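West Nile Virus in Plestton: Frequently Asked Questions

The county health office has received a large number of calls since the first positive mosquito pool of the season was reported in August. The answers below cover the questions residents ask most often.

How many mosquito pools have tested positive?

As of 10 a.m., the county has tested 1,866 mosquito pools this season, and 35 were positive for West Nile virus. A pool is a group of mosquitoes collected from the same trap and tested together. Most of the positive pools came from traps near Kollside and along the Nukell drainage ditch.

Does a positive pool mean people in that area are sick?

No. It means the virus is present in mosquitoes at that location. Human cases are counted separately, by the county where the person lives.

What are the symptoms?

Most people who are infected have no symptoms. Roughly one in five develop a fever, often with headache, body aches, vomiting, diarrhea or a rash. A small number become seriously ill, with high fever, a stiff neck, confusion or muscle weakness. Symptoms usually begin two to 14 days after a bite. Call a doctor right away if you have a severe headache or become confused.

Who is most at risk of serious illness?

Adults over 60, people with certain conditions such as cancer, diabetes or kidney disease, and people who have had an organ transplant. Anyone can be infected.

Is there a vaccine?

There is no West Nile vaccine for people. There is one for horses. Ask your veterinarian about the schedule.

Where can I see the trap results?

Results are posted on the county trap map each afternoon. The map shows the general area of each trap — not the street address. A printed copy is kept at the front desk of the Khan Building. 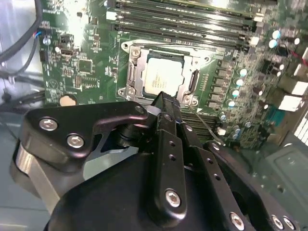
Photo: Murray Sandhu / County Health Office

If the map will not load on your phone, call the front desk and staff will read you the latest results for your part of the county.

Will my neighborhood be sprayed?

Spraying is considered when a trap area has repeated positive pools or a high mosquito count. Notice is posted at least one day ahead. Trucks run after 8 p.m. and do not go out in rain or strong wind. Stay indoors with the windows closed while the truck passes, and bring in pet dishes and toys.

What can I do at home?

Empty anything that holds water once a week, including buckets, plant saucers, birdbaths and old tires. Fix torn screens. Use an insect repellent registered with the EPA and follow the label. Wear long sleeves at dusk and dawn if you can.

Can I get larvicide tablets?

Yes. The county has 2,000 tablets to give away, with a limit of two per household. They are for standing water that cannot be drained, such as ornamental ponds. Pick them up at the Khan Building before 4 p.m.

Should I report a dead bird?

Yes, if it is a crow, jay or hawk that died within the past day. Do not touch it with bare hands. Environmental health supervisor Clifford Vachon said the office has taken more than 15 bird reports so far, and not every bird will be collected for testing.

Related items
Kollside trap results updated
Spray notice: Nukell ditch and nearby streets
Tick season: how to remove a tick
Back-to-school shot clinic hours
Well water testing kits available at Khan Building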